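# 【自作アーム】手首カメラ、シミュでの角度合わせどうしてます?

**gunnel_m**
共同工房「Murkidel」で小型アームを組んでます。二本指グリッパの根元にカメラをつけるつもりで、先にシミュ側で見え方を詰めてる段階です。実機の部品は金曜に工房の棚から引っぱり出す予定なので、それまでに取り付け角だけ決めたい!

指の長さは今のモデルだとちょっと長すぎる気もしてて、そのへんも意見ください。ブラケットは3Dプリントで、もう2回刷り直しました…。

**nandov_fan**
角度より先に焦点距離じゃないですか? うちは広角にしたら指が画面の大半を占めて、肝心の対象物が豆粒になりました。まずはスクショ見たいです。

**gunnel_m**
ですよね、貼ります。指を開いてるときのと、つかんでるときのです。
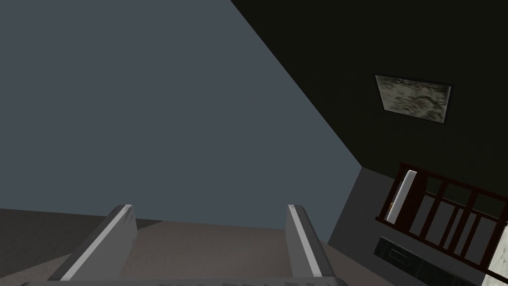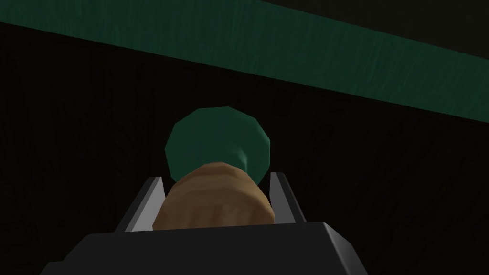 で、迷ってるのが、手首が傾くと視界もそのまま傾くこと。一枚目なんか床と壁の境目が完全に斜めです。これを画像処理側で水平に戻すか、そのまま学習に食わせるか。私は戻さない派なんですけど、工房のÅsmundさんは「絶対に戻せ」って言うんですよね。

**rustad_aa**
呼ばれた気がしたので来ました。戻せと言ったのは人間が操縦するときの話です。自分が遠隔でやったとき、斜めの絵を30分見てたら普通に酔いました。学習用ならどっちでもいいと思う。ただ、回転をかけると四隅が欠けるので、そこは覚悟して。

**gunnel_m**
あれ、学習の話だと思ってました。すみません(笑)

**hubacek435**
自分は学習でも戻さないほうに一票。カメラと指の位置関係が固定なのが手首カメラのいちばんおいしいところで、回したらそれが崩れます。指はいつも同じ場所に写っていてほしい。

あと二枚目、持ってるのは茶色い円筒に緑の円盤がついたやつですよね。指が当たってるのが茶色側の端に近いほうなので、実機だと緑側の重さでお辞儀しないか心配です。もうちょっと真ん中寄りをつかませたほうがいいのでは。

**nandov_fan**
お辞儀は摩擦係数しだいでしょ。シミュの摩擦って盛りがちだから、見た目で持ててても信用しないほうがいいけど。それより二枚目の暗さが気になる。背景がほとんど黒で、右の指なんか陰に入りかけてる。実機の安いセンサーだとノイズだらけになりますよ。

**gunnel_m**
摩擦、たしかにデフォルトのままです…。把持位置もあとでずらして試します。暗さのほうは照明をランダムに振ればなんとかなるかなと思ってたんですが、甘い?

**leonie_st**
横から失礼します。照明を振るのは賛成だけど、それで実機のノイズまでカバーできるとは思わないほうがいいです。私は結局、手首にLEDを足しました。安いテープ式を短く切って貼っただけ。配線が手首の回転で引っぱられるので、余長はケチらないこと。私はケチって断線させました。

指の長さは私も短くするのに賛成。長いとモーメントが効いて、プリント品の根元からしなります。うちのは爪先に何か当たるたびにビヨンビヨンしてました。

**rustad_aa**
LEDはつやのある物で白飛びするから、自分は反対だなあ。工房の天井灯を増やすほうが先だと思う。

**leonie_st**
天井灯だとアーム自身の影が落ちませんか? うちはそれが嫌で手首につけたんです。白飛びはトレーシングペーパーを一枚かぶせたらだいぶましになりましたよ。

**hubacek435**
両方やればいいのでは…。

**gunnel_m**
みなさんありがとうございます! とりあえずこうします。

- 画像の回転補正はなし、カメラは指に対して固定
- 指は短めに作り直し
- 把持位置を真ん中寄りにして、摩擦を下げた設定でも試す
- LEDは端切れで仮づけして、紙ありと紙なしを比べる

ブラケットは三回目の印刷に入ります。前回は積層の向きを間違えて、ネジを締めた瞬間にパキッといったので、今度は寝かせて刷ります。

**nandov_fan**
寝かせるならサポート面がカメラ側に来ないようにね。ガタつくと角度合わせが全部パーになるので。

**gunnel_m**
うわ、まさにカメラ側を下にしてスライスしてました。やり直してきます!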